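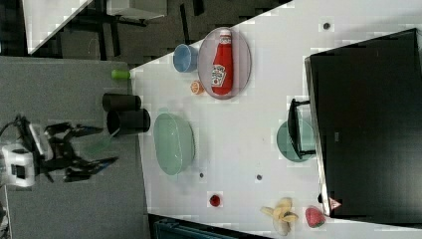 Andside 玩具借用室 例会记录
日期:06/10/2022
出席:Aatos Rautiainen(主持)、Shona Merrick、Siiri Manninen、Lachlan Tamihana(记录)
请假:Kirsten Hjaltadóttir(事前来信,信比本记录还长,见附件)

打印本页 | 用电子邮件发送

一、上次记录
通过。Shona 要求更正一处:她上次说的是“暂时放在走廊”,记录写成了“永远放在走廊”。Aatos 认为两者在本室没有区别。仍予更正。

二、过家家厨房这一套怎么外借
现在的做法是整套装一箱,从烤箱到草莓全在里面。箱子交到家长手上,家长的脸色通常会变一下。Siiri 提议拆成两份:“早餐”和“其余”。Aatos 问番茄酱算哪份。讨论用去的时间超出议程所列。Shona 家里早餐吃番茄酱,Lachlan 家里不吃,双方都举了孩子作证。

最后定下:番茄酱瓶跟粉色的盘子走,浅蓝色杯子也跟着走,归“早餐”。黑色的两只杯子归“其余”,等有人想出更好的名字再改。Siiri 当场想出“下午茶”,未获附议。

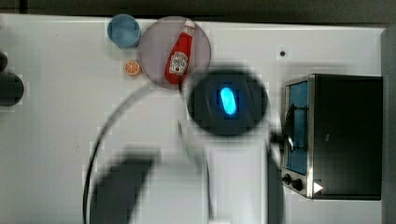 番茄酱瓶和盘子要分开收吗?

收在一起,瓶子横放在盘子上,橙子片另装小布袋。

Shona 补充,小布袋去年三月就说要缝,目前仍处于说的阶段。Aatos 愿意缝。与会者对此表示感谢,并请他先缝一只看看。

三、滤盆
浅绿色的滤盆究竟归水槽玩具还是归厨房,两边的借用单上都有它,借出去一次要划掉两行。Kirsten 在信里用了整整一页谈这件事,主张归厨房,理由是“意大利面不在浴缸里煮”。Lachlan 家老二每次都把它当头盔,所以他对归属没有意见,只希望借用单上写明“使用后请擦”。

Shona 接着讲了洗的问题。滤盆的孔小,橡皮泥进去容易出来难,上回她拿牙签挑了一个晚上,

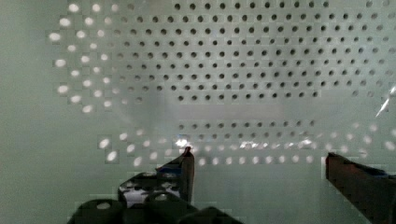
挑到后来发现用软毛刷泡温水刷更快。她说这话的时候看着 Aatos,因为牙签是 Aatos 建议的。Aatos 表示牙签适用于耐心较好的人。

决定:滤盆归厨房,从水槽玩具的借用单上划去。清洗改用软毛刷,刷子放在水池左边的罐子里,请勿拿去刷鞋。橡皮泥与滤盆不再同时外借。

四、烤箱
黑色的玩具烤箱拿进拿出最占地方。Siiri 想给它单独做一张卡片,因为有些家庭只想借它,对香蕉毫无兴趣。Lachlan 担心烤箱单独出门以后,剩下的人只能借到一桌冷餐。Aatos 说孩子们对冷餐的容忍度一向高于大人。

关于归还:上个月有一家还回来时,烤箱里塞着一只真的吐司。吐司的状况从略。各位同意,今后收件人当面打开烤箱门看一眼,再签字。 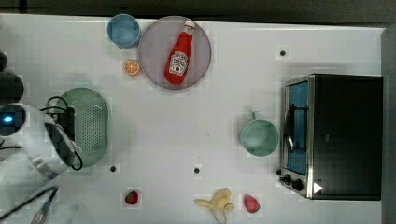 看完里面,再看旋钮能不能转。转不动的记在卡片背面,交给 Siiri,她有一把合适的小螺丝刀,并且不外借。草莓、香蕉这类小件收回后先擦再入箱,剥了一半皮的香蕉就保持剥了一半的样子,请不要再有人来问是不是坏了。灰绿色的马克杯放在箱子最上层,把手朝里。

五、经费
本季度玩具经费 1000 元,已用 700 元,主要用于 Bristum 的收纳箱。箱子质量不错,盖子与箱体的型号不同,这是到货后才知道的。Shona 已写信给对方,对方回信祝她使用愉快。她会再写一封。
余款先不动。Siiri 想买一口小锅,Aatos 想买缝布袋的布,两项都留到下次,届时请带价格来,光带决心不够。

六、其他
1. Wenholm 那边的活动室想借厨房整套,时间 4 天。同意,须自己来搬。
2. 借用卡上的“请爱惜”三字已印歪,用完再重印。
3. 茶水由 Lachlan 负责,饼干由 5 号柜取用。5 号柜的饼干是假的,请 Lachlan 另备。

待办
Aatos:缝布袋一只。
Siiri:拆分借用卡,“其余”暂用原名。
Shona:再写信给 Bristum。
Lachlan:改滤盆的借用单,买饼干,真的。

下次例会时间另行通知,地点不变,椅子请自己搬。

读者留言

橘子汽水:我们家借过这套,还的时候漏了一颗草莓,后来在沙发底下找到了,下周带过去可以吗?

Siiri Manninen:可以,放前台就行,麻烦先擦一下。

小区三楼:支持番茄酱算早餐。

阿敏妈妈:“其余”那份能不能先借?孩子不在乎叫什么名字,他只要马克杯。

Kirsten Hjaltadóttir:附件打不开。我的信一共三页,请确认第三页也在里面,结论写在第三页。

联系我们:请至 Andside 玩具借用室前台留言 | 版权所有 © Andside 玩具借用室 | 返回顶部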